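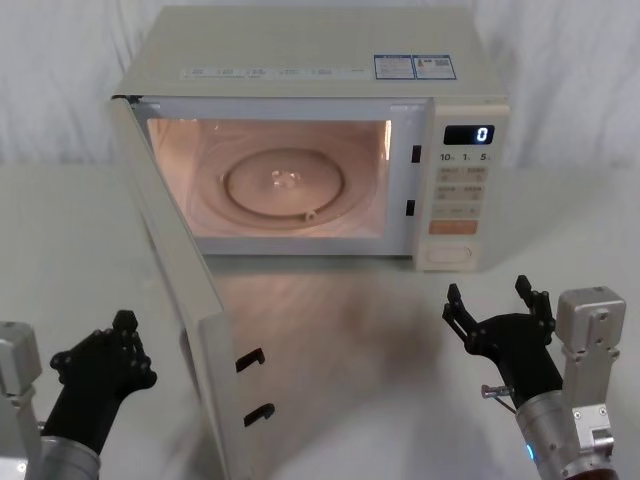

Progress Report No. 2
Kollberg Trainer Restoration, Brinatum Air Museum
Submitted to the Bruria Fund by Lorna Javier, project lead
22/04/2022

Status

The fuselage is back on its own landing gear. The left wing is finished except for fabric. The right wing is open on the bench and is behind schedule because of spar repairs we did not expect. The engine is at the shop and has been torn down and inspected. We still plan to have the aircraft assembled and on display in the main hangar at Tanner Field in August. It will be a static display with an engine that can be run on the ground. We are not trying to return it to flight, and nothing in this report changes that.

Fuselage

The steel tube frame was stripped, inspected and primed over the winter. We found rust inside the lower longeron on the left side, just forward of the tail post, where water had been collecting. That section was cut out and a new piece was welded in by the same welder who did the engine mount. Two smaller spots near the rear seat were cleaned up and did not need new metal.

The cockpit floors are new. The old ones had soaked up oil for decades and could not be saved, but we used them as patterns and have kept them in storage with their part tags. The front seat pan is original. The rear seat pan is a copy, since the one that came with the aircraft turned out to be from some other type and did not fit the brackets.

Control cables for the rudder and elevator have been made up and are hanging in place. They have not been tensioned. That will be done after the tail surfaces go on.

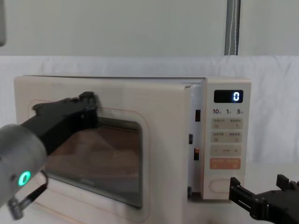

Wings

The left wing was the better of the pair. We replaced the trailing edge, the wingtip bow and several ribs. The drag wires were cleaned and reused. It is ready for fabric and is stored on the rack by the north wall with a cover over it.

The right wing is a bigger job. When the plywood came off the leading edge we found an old splice in the front spar. It was poorly fitted and the glue had let go along most of its length. The logbook does not mention it. We stopped work on that wing for a month while we looked at options, and in the end chose to scarf in new spruce from the splice out to the tip. A static display does not strictly need a full strength spar, but the wing has to hold its own weight for many years without sagging and we did not want to cover up a bad repair.

The spruce has been delivered and is drying in the shop. Cutting starts next week.

Engine

The engine was sent out as a complete unit. The shop reports that the crankshaft is straight and within limits. One cylinder is cracked at the exhaust port and will be replaced with a used one that the shop already has. Both magnetos need new coils. The carburetor was full of varnish and has been cleaned.

The logbook shows 691 hours on the engine since its last overhaul, which is in line with the wear the shop found. They expect to ship it back to us in time for us to hang it before the wings go on. If it comes late we can hang it afterward, but that is harder to do in the space we have.

Records and manuals

This part of the work is complete. The maintenance manual, parts list and both logbooks have been scanned, 369 pages in all. The scans are readable except for some pencil notes in the back of the older logbook. Paper copies are in a binder in the shop, and the originals have gone back into the archive room.

The parts list has already been useful. It settled the question of the tailwheel, which we had thought was a later change. It is the correct one for this model.

Budget

Spending is close to plan. The fuselage came in under its line because we needed less new tube than we had allowed for. The spar repair was not in the budget at all. The spruce and glue cost $600, and we have covered this from the fuselage savings. We are not asking for additional money.

The fabric line has not been touched. Prices have gone up since we wrote the application, and the supplier would not hold the old quote. We have asked for a new one and will send it to you when we have it. If it is higher than the line allows, we would like to move money over from the display signs line and print simpler signs. Please let us know if that kind of transfer needs your approval in writing.

Visitors and school groups

The shop has stayed open to visitors on weekend afternoons, behind a rope. School groups have come through on weekdays and have been able to sit in the fuselage, which we block up for the purpose. The students mostly ask how fast it went and whether it had guns. It did not. We have added a small board with a cutaway drawing that shows how the stick and pedals move the control surfaces, and teachers have asked for copies to take back to class.

Work planned for the next period

Right wing: complete the spar, refit ribs and leading edge.
Left wing: cover, tape and first coats of dope.
Tail surfaces: cover and install, then tension cables.
Engine: receive, hang and connect controls.
Cockpit: refit instrument panel. The airspeed indicator is still missing and we are looking for one.
Hangar: mark out the floor position and move the tow tractor to the other bay.

The next report will follow once the right wing is closed. Receipts for this period are attached separately, in the same order as the budget lines.

Lorna Javier
Brinatum Air Museum, Tanner Field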